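Koto lending room switches to wood tables and clear hinged boxes

February 2020

Koto, the game and toy lending library, has finished replacing the work surfaces and small-parts storage in its sorting room. The folding tables used there since the library opened have been taken out, and light wood tables have gone in. The mixed tins, bags and lidless trays that held loose game pieces are being retired in favor of a single pattern of clear plastic box with a hinged lid.

The lending collection stands at 1,863 sets. Most of them contain at least one group of loose parts: balls, pegs, counters, dice, tiles, cord. Returned sets are checked on the tables, and the loose parts are put back into their boxes before the set goes to the shelves.

The tables were made by Workneh to a drawing supplied by the library. Each has a plain rectangular top with the grain running along the length, square edges with a slight break on the arris, and no raised rim. An early version of the drawing called for a shallow lip on all four sides to stop small parts from rolling off. It was dropped after a test piece showed that crumbs and grit collected against the lip and could not be wiped out in one pass. Tops are 70 centimeters deep, which lets a person seated at the long side reach the far edge without standing.

The finish is Trudura, a clear matte coating applied in three coats with light sanding between them. It was picked over an oil finish on maintenance grounds. Oil would have needed renewing every year, and the room cannot easily be closed for the time the oil takes to cure. The coating leaves the wood close to its bare color. Dark and brightly colored pieces stand out well against it. Unpainted wooden pieces do not, and the checking instructions now say to put a sheet of dark felt down for those sets.
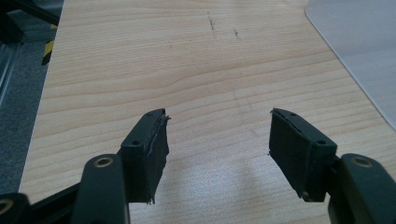
Pale tops show every mark within a year, according to a comment left with the lending desk during the trial, and a mid-gray laminate would have been cheaper to replace and easier on the eyes under the ceiling lights. The library's written response concedes the point on marks. It states that glare was checked with the lights at full output and was judged lower on the matte coating than on the old white tops, and that a damaged area can be sanded and recoated in place. No laminate sample was tested.

The boxes come from Asano and are stocked in one size only. The lid is hinged at the back and stands upright by itself when opened, leaving both hands free. It closes on a latch at the middle of the front rim. The walls are clear enough for the contents to be identified with the lid shut, although fine print on cards or tokens cannot be read through them reliably. The lid panel is ribbed for stiffness. Boxes may be stacked four high on the shelves, a limit set by the library.

Before ordering, the library ran a small trial with 62 sets drawn from the categories that had produced the most missing-part reports. Half were kept in their old containers and half were moved to the new boxes. The trial log recorded time at the table for each check, parts missing on return, and any damage to the container. The boxes did better on the first two measures. On the third there was little difference, and all the recorded damage to the new boxes was at the latch, usually where a box had been closed on a part sticking up above the rim.

The checking procedure has been revised accordingly. The set is emptied onto the tabletop and its box is placed toward the middle with the lid open and the hinge side away from the person working. Flat parts go in first. Cords and nets are folded and laid on top of them. Balls go in last, one at a time, and are lowered below the rim before being let go. Dropped from higher up, a hard ball tends to come back out, and on an uncarpeted floor it can travel a long way. The sorting room has gray carpet, which was cleaned during the changeover and kept.

Balls were the most frequently lost item under the old arrangement. Small white ones caused particular trouble, as several table games use balls that look alike and differ only slightly in weight or diameter. Replacement balls are now gauged through a drilled card before they are assigned to a set. The card is kept in the supply drawer along with spare latches and a roll of labels.
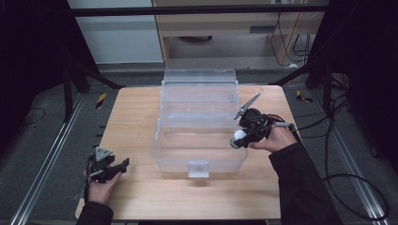 Hinged-lid storage box, open and still empty on a light wood tabletop, with a white ball held at its right-hand side.

Labels go on the shelves and on the outer packaging of the set. The boxes themselves are left unlabeled for the present. Adhesive left on the plastic during the trial clouded it after cleaning, and a box with an old label on it was twice returned to the wrong set. A removable card slipped inside the front wall is being tried as an alternative. It stays put in boxes that are nearly full and slides about in the rest.

The old containers are being emptied by category. Construction sets were done first and marble runs second. Board games with fewer than ten loose pieces will stay in their original packaging unless the packaging is torn. Sets with parts too long for the box, such as croquet hoops and the larger jackstraws, remain in cloth bags, and a second box size was considered for them and turned down. The stated grounds were shelf spacing: the uprights are fixed, and a longer box would project into the aisle.

The purchase covered 40 boxes in the first delivery, with further deliveries to follow as categories are finished. The remaining sets are due to be transferred by the end of May. Borrowing continues in the meantime, and a borrower may receive a set in either kind of container. Sets should be returned in the container they went out in.

Care instructions for the boxes have been added to the loan slip. They can be washed by hand in lukewarm water with dish soap and dried with a soft cloth. Solvent cleaners and abrasive pads should not be used. The lid should be opened to its upright position and no further, and boxes should not be carried by the lid. A cracked box will be replaced without charge if it is brought back with its contents complete.

The folding tables have been offered to neighboring groups. Those with sound legs have been claimed. Two with bent frames are being kept for the screws and hinges, and their tops will be cut down for shelf dividers.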